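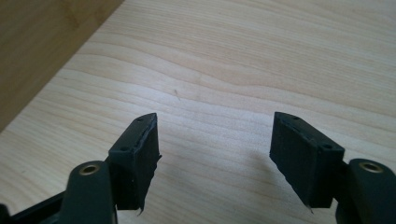 *Hand-held gripper with the jaw open over the tabletop. Torn material runs along the inner side of the left pad.*

Corinne Kasprzak keeps her demonstration logs in two columns. One records what the operator was asked to do. The other records what the fingers did, sampled from the gripper itself. She says the second column is the only one the policy ever learns from, and most of her working day goes into making the two agree.

Kasprzak runs demonstration capture at Gondside, where people teach pick-and-place tasks by carrying a gripper through them by hand. The hand-held tool, known in the group as the Wokuden, has the same finger geometry as the one mounted on the arm. An operator holds it, performs the task on a table, and the wrist view and jaw width are stored together. Teleoperation is still used for a smaller share of the work.

"With teleop you get joint angles for free," she said. "You know the arm can reach the pose, since the arm was in it. With the hand-held tool you have to recover the pose from the video and then check it against the arm's limits. We throw out demonstrations where a person's wrist went somewhere the robot's can't."

For one recent placing task the group collected 200 demonstrations by teleoperation and 600 with the hand-held gripper. The operators were the same 3 people in both cases. Kasprzak does not regard the two sets as interchangeable. The teleoperated motions are slower and contain pauses, most of them just before contact, where the operator is judging depth from a screen. The hand-held ones run straight through.

"The pauses are a problem," she said. "The policy sees a still gripper above a surface and learns that staying still is a valid action. Then it stays still."

Her remedy is to trim them in post-processing, using a velocity threshold. The threshold is set per operator. Soledad Rosenthal, who does most of the teleoperation, moves at a steady pace and needs little trimming. Covadonga Pacheco approaches fast and corrects late, so a single value for both would cut real motion out of Pacheco's runs.

I asked how a hand-held session begins. Kasprzak said every run opens and closes on a bare surface with the jaw at full width. Those frames give a reference for the jaw opening and a check on the view. If the fingers appear at a different place than they did in the previous session, something in the mount has moved and the calibration is repeated.
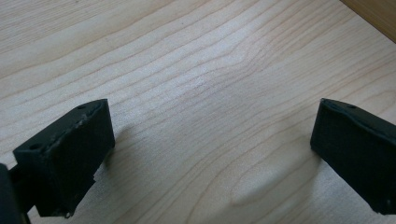

*Open jaw above bare wood. Small round holes are visible in the top faces of both fingers.*

Wood grain came up more than once. Pose recovery depends on features that can be tracked from one frame to the next, and a plain surface offers few. Montri Thaweesak, who wrote the tracking code, had argued for printed markers on every table. Kasprzak resisted, on the grounds that the policy would come to rely on them.

"Grain is usable if the light is even," she said. "Where it curves, tracking holds. Where it washes out, the estimate drifts and you see it as a slow slide in the trajectory. Montri's filter catches most of that. What it doesn't catch, Bernadette catches."

Bernadette Begay reviews the recovered trajectories before they go to training. She replays each one on the arm at reduced speed with no object present. A trajectory that fails is tagged with a cause: reach, drift, collision or grip. The last tag covers cases where the recorded jaw width doesn't match the object's known size.

Grip tags tend to lead back to the pads. The black material on the inner faces wears at the edges, and shreds come away from it. Kasprzak tolerates a fair amount of this on the hand-held tool, less on the arm.

"A person compensates," she said. "If the pad is ragged, you squeeze a little more and don't notice. The recording says the jaw closed to a certain width and the object was lifted. Give that width to an arm with fresh pads and the contact is different. So I want the wear written down with the session."

The current log has a field for it, with a free-text note beside a grade. Rosenthal's notes are brief. Pacheco's include which side and which edge.

The next task, Zomska, requires regrasping - set the part down, change the approach angle, pick it up again. Kasprzak expects to collect it by hand first and to use teleoperation only for recovery from failed grasps, where she wants the arm's own limits in the data. The first batch is planned at 200 demonstrations. She has asked Thaweesak for a per-frame drift score before it starts in January, and Begay will set the rejection level once she has replayed enough of them to pick one.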